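Stenora 700 fridge freezer: long-term review
Friday, November 16, 2018

The Stenora 700 is a freestanding multi-compartment unit in grey. Ours went into the Lisside kitchen in February as a replacement for an Ellis under-counter model, so the figures below come from nine months of ordinary use and not from the brochure.

Doors and seals

There is no projecting handle. The doors are opened by taking hold of the vertical edge, which keeps the front flush but means the seal has to let go without a proper lever. I measured the pull at the edge of the upper door with a luggage scale hooked behind the panel. With the unit cold and closed for an hour it opened at a steady, moderate force. Reopened within ten seconds it needed noticeably more, as the air inside cools and contracts. Waiting half a minute clears it.

The gasket is a push-fit profile and can be removed for washing. Refitting the corners takes patience. The horizontal seam between the compartments collects crumbs and needs a thin cloth.

Running costs and noise

A plug-in meter gave 81 kWh over the three warmest months, with the upper thermostat at 4 degrees. The compressor is quiet once it is running but starts with a click that can be heard in the next room. Shelf temperatures were even apart from the top rear corner, where salad leaves froze twice. Moving the dial one step up cured that and cost very little elsewhere.

Space

The internal shelves are 575 mm wide – enough for a large roasting tin laid flat. The door racks are less well thought out. Tall bottles fit only in the lowest one, and the retaining bar is too low to stop them leaning when the door is swung quickly.

Surface

The grey finish shows finger marks along the opening edge, exactly where the lack of a handle puts them. A damp microfibre cloth removes them. Cream cleaner left a dull patch on the side panel and should be avoided.

Against the Galov

The nearest alternative is the Galov, which has recessed grips and better racks but a louder fan. At just under 1,000 pounds the Stenora was the cheaper of the two when we bought. I would choose it again for a kitchen with a door that shuts. For an open-plan room, look at the click first. 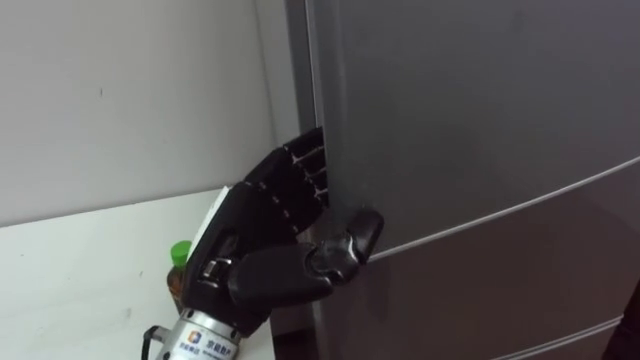 Upper door gripped at its left edge, just above the seam between the compartments.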